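Eamon Hanrahan gone from Plilstead?

mulga_bill
November 10, 2021
So the papers say Eamon Hanrahan has left Plilstead after 4 seasons. Statement was two lines long, one of them thanking the caterers. I'd only just forgiven him for the October cliffhanger.

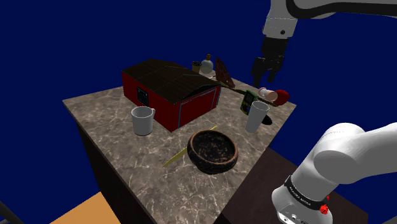

Is the show carrying on without him? Filming on the next series continues, with Hollis Calloway moved up to the lead.

teacosy
Calloway? He's had three scenes and spent two of them apologising to a horse.

heta_fan_100
Best thing in it, that horse. And I reckon Calloway's fine. Hanrahan has been mumbling since series 2.

mulga_bill
Mumbling is a style. You wouldn't say it about a Danish bloke.

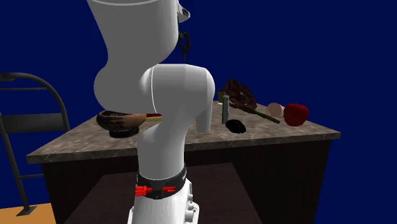 Anyway, the same article reckons he's off to do a film called Illov, so he was probably packed well before the statement came out. Good luck to him – I'll grumble through the new series and watch every minute.

teacosy
My cousin's favourite rumour is a pay dispute. Mine is the moustache.

heta_fan_100
Neither of those was in the article, mate.

teacosy
Neither was his side of it.

mulga_bill
Changed the thread title, it said "Hanrahan gone" and Mum rang thinking he'd died.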